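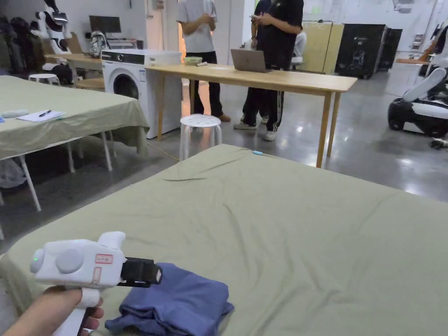

Lamness Police Department – Records and Property Desk

Frequently asked questions

I'm Rocío Iglesias, and I run the front window. These are the things I get asked most, so I figured I'd write them down!

How do I get a copy of my crash report?
Come by with a photo ID or mail in the form. Reports usually take a few days to clear review, longer if someone was hurt. If you have your case number, bring it (it saves us both a lot of digging).

My bike was stolen. Do I have to come in?
Nope – you can call the non-emergency line, extension 521, and an officer will take it over the phone. Have the serial number handy if you've got it.

You recovered my stuff. When can I have it back?
Once the detective signs a release. Gus Ferreira in the property room will call you, and you then have 40 days to pick it up. Please don't just show up, he may be out at court.
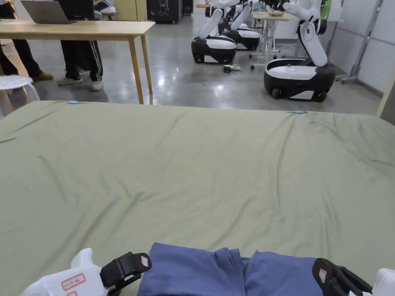

Can my teenager pick something up for me?
Sorry, no. You have to be 18 or older, with a signed note from the owner.

Can I leave a tip without giving my name?
Yes, and lots of people do. Use the tip line or the drop box by the Mwakalinga Street door. I don't see those, they go straight upstairs to the detectives.

Page updated 21 Mar 2026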